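Cedthorpe Community Orchestra Opens Its Winter Season With a New Home and a New Piece

CEDTHORPE, November 12, 2017

The Cedthorpe Community Orchestra is delighted to announce that its winter season will open in the former Prarnley Street Methodist church, a building many of our neighbors will remember from weddings, rummage sales and the odd piano recital, and which has been looking for a new purpose for quite a while now. The orchestra signed its lease in September and has been rehearsing under that lovely old ceiling ever since, with the heat turned up as far as the boiler will allow.

For those who have followed us over the years (and there are a good many of you, bless you), this is a big step. We have played in school gyms, in the lobby of the savings bank, and once in a garden center with the ferns pushed back against the wall. We have been grateful for every one of those rooms. But it is a wonderful thing to be able to leave the timpani where they stand at the end of the night, and our percussion section would like it known that their backs already feel better.

The opening concert will feature the first performance of "Lorkance," a piece for string orchestra and two clarinets by Reiko Ichikawa, who grew up here in Cedthorpe and played second violin with us as a teenager. The title is the name of the creek behind her grandparents' house, where she spent most of her summers. The piece runs a little under twenty minutes and is in 3 movements, the middle one very slow and very quiet, so please do bring your cough drops unwrapped.

"I wrote most of it at the kitchen table with the window open," Ichikawa said. "I kept hearing the orchestra the way I heard it when I was fifteen, sitting near the back and trying to keep up with everybody. I wanted the second violins to have some good tunes for once, so they do. They have the best one in the whole piece, and I hope the firsts will forgive me."

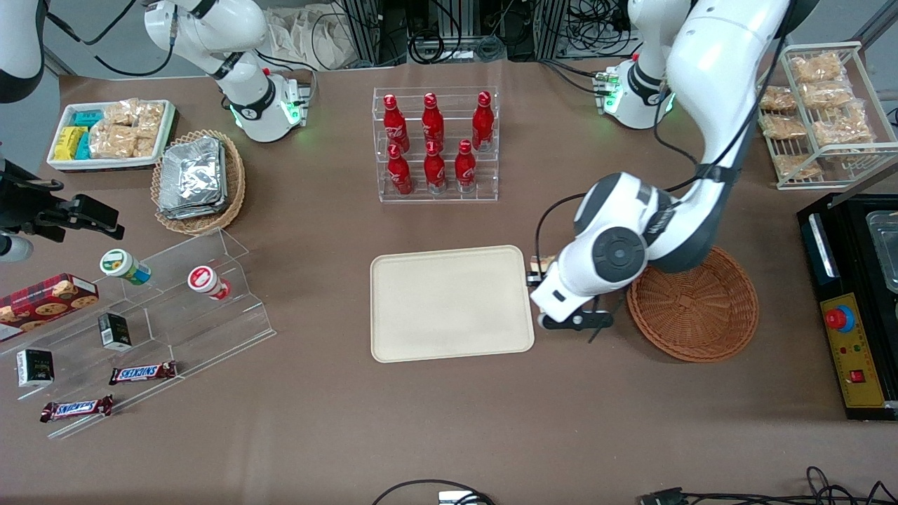

The rest of the program is music that we think most people will be glad to hear on a cold night. There will be a Haydn symphony, two of Dvorak's Slavonic Dances, and a group of carols that the audience is invited to sing, loudly if possible. Words will be printed in the program, in larger type than last year. We heard you!

Rin Furukawa will conduct. Furukawa has led the orchestra for eight seasons, and before that played cello in it, and before that turned pages for the pianist, so there is hardly a chair in the group that has gone untried.

"The sound in this room is very kind," Furukawa said. "It gives you a bit of warmth back whatever you play. At our first rehearsal we finished the Haydn and everyone sat there for a moment listening to it fade, and then somebody in the horns said 'Well, again, please,' and we did the whole last movement over just for the pleasure of it."

Money for the move came from the fund drive that began last winter. A total of 1,727 people gave, many of them a few dollars at a time, and the Tamura family made a generous gift toward repairing the side entrance, which now has a proper ramp and a handrail. The names of all our donors will be displayed in the entry hall through the end of the season, and if yours has been left off or spelled wrong, please tell an usher and we will put it right.

There is still work to do, and we will be honest about that. The balcony is closed until the stairs have been looked at. The coat room is small. The pews are handsome but firm, and regulars may want to bring a cushion. Parking is free in the lot behind the building and along the north side of Prarnley Street after six.

The concert begins at 8 p.m. on the first Saturday in December, with doors opening an hour earlier. Tickets are available at the door and at the Cedthorpe Public Library front desk. Children under twelve are admitted free with an adult. Cider and cookies will be served afterward in the downstairs hall, and the players will be there too, generally near the cookies.

New members are always welcome. Viola players are especially welcome. Rehearsals are held on weekday evenings during the season and there is no audition for the string sections, only a friendly chat with the conductor and a chance to sit in for a week or two.

About the Cedthorpe Community Orchestra

The Cedthorpe Community Orchestra is a nonprofit group of amateur players of all ages from Cedthorpe and the nearby towns. It gives four concerts a year along with visits to schools and senior centers. Press tickets and interviews with the composer and conductor can be arranged through the orchestra office.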